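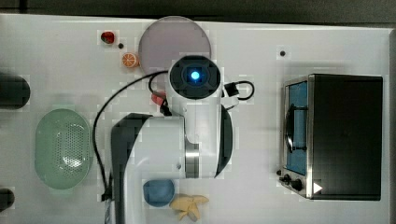 Farm stay is a form of rural lodging in which paying guests sleep in a working farmhouse or in a building on the same land. It is treated as a branch of rural tourism and differs from a guesthouse in that the operator's main income is expected to come from farming. Definitions vary from one country to another, and the same property may be classed as a farm stay, a private rental or a small hotel depending on the register used.

Types

Three arrangements are common. In a shared-house stay, guests use bedrooms inside the family home and take meals at the family table. In a detached stay, a barn, granary or cottage is let as a separate unit, usually with its own kitchen. In a camping stay, the farm supplies only a pitch, water and a washroom. Work exchange, in which a visitor is given a bed in return for labor, is normally counted separately.

Registration

Most registers set an upper limit on rooms or beds. Above that limit the property falls under hotel rules, which carry stricter demands on fire exits, parking and kitchen inspection. Well water is tested before a listing is approved and at set intervals after that. Some districts also require that a share of the food served be grown on the farm or bought from neighboring holdings.

Example: Ludine

The Ludine valley scheme covers 22 farms, of which 11 offer meals. The largest, Avotiņš, is a dairy holding with a detached granary let by the week. Bookings pass through Drumix, a shared office that collects payment, keeps a fixed fee and assigns guests in rotation unless a farm is asked for by name. The village of Eten joined later, after the road was paved, and has mainly camping stays. The scheme has 100 beds in total – 59 in family homes and the rest in detached buildings. Camping pitches are not included in this count.

Season

Demand is highest during the summer school break and at harvest. Many farms close in February, when heating costs are high and calving or lambing takes up the household's time. Farms near ski trails are the usual exception.

See also

Agritourism
Bed and breakfast
Homestay
Rural development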